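Subject: Re: [brenunau-house] sorting rubbish in the guest rooms

Catríona Nic Aodha wrote:
> Do we still need separate bins upstairs? In April
> I carried down 18 bags, and all of them were mixed.

Dear all,

I think one bin for each room is enough, if we sort in the kitchen. Today I am clearing the room with the cherry cloth. The small boxes go in the white bin first, then the wrappers and the tissue – paper and plastic I will separate downstairs.
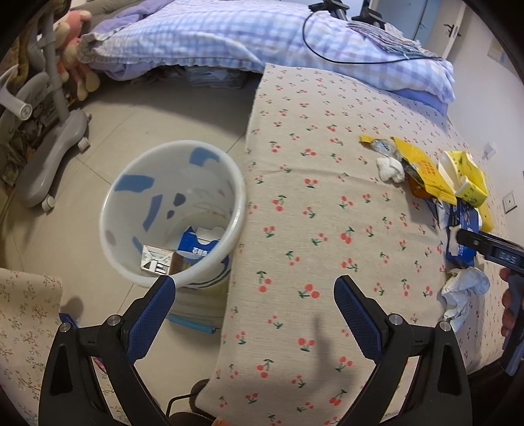 Catríona answered me by phone that she agrees about one bin, but boxes must be pressed flat, or the bin is full after two of them. She also asks for liners from Van den Broek, the pack of 33.

I can order these. Please write me before 18:00 if your floor needs a pack too.

Kind regards,
M.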